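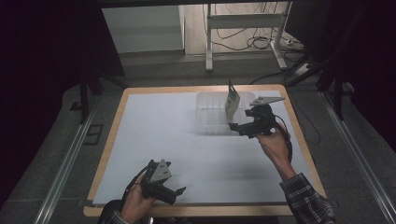 Station 2, both grippers in hand, clear bin on the table.

Handheld gripper checklist, Umska bench
Thursday, checked by Ntombi Mtshali

Table clear except for the task: OK. Keep your coffee elsewhere.
Top plates tight on both grippers: OK. Finger-tight doesn't count, Jerome.
Cables free of the jaws: OK, with enough slack to reach the far corner.
Cables off the floor: FAIL. Tangle by the power strip behind the table, see note 829. It has seniority by now.
Floor rails clear on both sides: OK. They still win against toes.
Fingers outside the jaws: OK. All present.
Sleeves clear of moving parts: OK.

Recheck cables before the next shift. K. Satti to sign.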